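Keep the Stakcombe Trails Narrow

Every mountain bike town reaches the point where someone proposes making the trails easier, wider and faster to build. Stakcombe has reached it now. The plan for the lower hillside would replace most of the hand-cut singletrack with machine-built flow trail, smooth from top to bottom. I think that would be a mistake.

I like flow trails. The two at Flistarari are a good day out, and my legs are usually finished before I get bored. But Flistarari has a lift and 4,000 feet of mountain. Stakcombe has a pedal climb and a short descent. Smooth it out and the ride down is over before you have caught your breath.

The old lines stretch that descent. Roots, tight corners and the rock step below Teuber slow you down and give you something to work on. I have ridden that step for 8 years and still get it wrong when it rains. 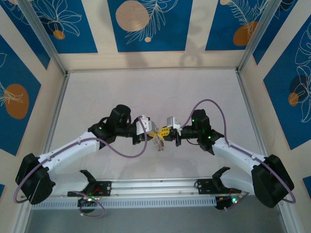 What visitors come for

Supporters say wider trails will bring more riders. Maybe so, for a season. People who want big berms already have Kelel, an easy drive down the valley, with a pump track and better parking. We won't beat Kelel at that. The riders I meet in our lot in September drove past it to get here, and they came for the awkward stuff.

Beginners do need a place to start, and one green loop by the creek would give them that. Build it well and drain it properly — then leave the rest of the hill to shovels and rakes. I would pay 80 dollars a year toward that work, and I'd turn up to dig.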